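Tidying method

A tidying method is a named set of rules for sorting, storing and discarding household or workplace items. Such methods are sold through books, courses and paid home visits. Most share a few basic steps, and the claims made for them usually go further than the evidence does.

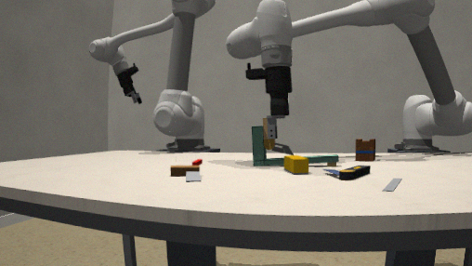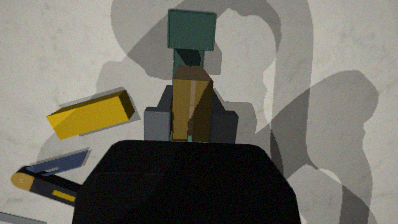
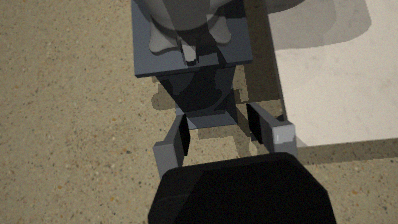

Computer-rendered views of a work surface.

Origins

Advice on keeping a house in order is old, but the branded method is fairly recent. The Terna method, set out by Perihan Coşkun in a self-published handbook, asks the reader to empty one surface at a time and return only what was used in the past month. Its rival, Siltia, sorts by room and allows a "waiting box" for items the owner cannot decide on. Followers of each describe the two as opposites – in practice the steps overlap heavily.

Claims and evidence

Promoters have linked tidying methods to better sleep, lower spending and improved focus. The figure quoted most often comes from a survey of 2,572 Terna customers, most of whom said they felt calmer after finishing the course. There was no comparison group, and people who dropped out were not asked. Emiliano Toledo, who reviewed the survey, noted that the questions were written by the company selling the course.

A later study by Muireann Ó Dubhghaill followed 1,000 office workers, half of whom were told to clear their desks each evening. She found a small gain in how quickly they located papers and no change in reported stress. By November most of the first group had stopped clearing their desks.

Criticism

Tülin Kurtuluş has argued that the methods treat clutter as a personal failing and ignore small homes, shared rooms and lack of storage. Others object to the waste. Coşkun's handbook says little on where discarded goods should go, although a revised edition adds 2 pages on donation.

Supporters reply that a simple rule, even an arbitrary one, helps people get started. This may be true, but it does not show that any one method works better than another.

See also

Hoarding
Home economics
Storage furniture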